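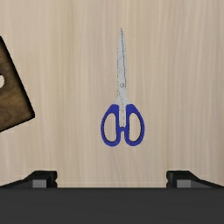 Why has Canpolat stopped the Fevlow 2 arm software from picking up sharp tools?
A fault in the release check can make the gripper open before the tool has been put down, so the function is switched off until a corrected version has passed testing.

Home Products Support News Contact

Canpolat withdraws sharp tool handling from Fevlow 2 after release fault

KORKVILLE, January. Canpolat today withdrew the sharp tool handling function from Fevlow 2, its control software for tabletop robot arms. The fault was found in simulated trials at the company's Korkville office. No injuries have been reported, and no customer has reported a dropped tool.

The function lets an arm pick up scissors and similar hand tools from a work surface, carry them and lay them down again. In the trials, the gripper opened early in 18 of 1,239 simulated pick-and-place runs with scissors. In each of those runs the scissors were being held with the point down when the gripper let go, and they fell to the tabletop.

All 18 drops had the same cause. Fevlow 2 decides that a tool has been set down when the load on the wrist falls below a set level for a short time. When the arm slowed sharply on its way down, the load reading could dip far enough to pass that check while the tool was still in the air. The software then moved on to the next step, which is to open the fingers.

"The check used one reading and it should have used two," said Arūnas Uibo, head of software at Canpolat. "The height of the hand was known the whole time. The release step did not look at it."

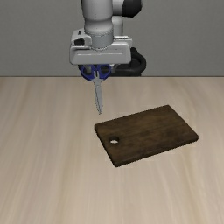 Simulated view: scissors held point-down over the tabletop, beside a cutting board.

The trials were part of Priltomness, the company's test program for household and workshop tasks. The program runs each task in simulation with small changes in where the objects lie and how fast the arm moves. The scissors task had passed an earlier round at lower speed. The early release showed up only after the top speed setting was raised to 100 percent.

Maarja Tamošiūnaitė, who runs the Priltomness tests, said the first drops were logged as poor grasps. "The log said the grasp was lost, and we spent time looking at finger placement on the handles," she said. "Then we lined up the finger commands with the wrist load and saw that the hand had been told to open."

The label in the log has been changed. A drop that follows an open command is now recorded as a release fault and stops the batch until someone has reviewed it.

What customers should do

Customers running Fevlow 2 should install the January update. It turns off sharp tool handling and makes no other change. Arms that cannot be updated right away should be kept from handling scissors, knives or any other pointed or bladed tool. Lowering the speed makes the fault less likely but does not remove it, and Canpolat does not accept reduced speed as a fix.

Keep hands and feet clear of the area under the gripper whenever it is holding an object. If an arm is holding a sharp tool when the update notice appears, finish by jogging the hand down by manual control until the tool rests on the table, then open the fingers. Do not reach in to take the tool.

Handling of other objects uses the same release check. Canpolat is reviewing those functions and has left them on for now. The earlier Fevlow software does not include sharp tool handling and is not affected by the withdrawal.

Next steps

A corrected release check is being tested. It requires both a drop in wrist load and a hand height that matches the surface before the fingers can open. The full set of 1,239 runs will be repeated with the new check, followed by tests on physical arms with blunted tools.

"We have no return date to give," said Nicanor Camacho, product safety manager. "The function comes back when the repeat set has no early releases in it and the physical tests are done."

Customers who have seen a gripper open early, with any object, are asked to save the run log and send it to Canpolat support before restarting the arm. Restarting clears the wrist load record.

Press contact: Noboru Murakami, Canpolat, Korkville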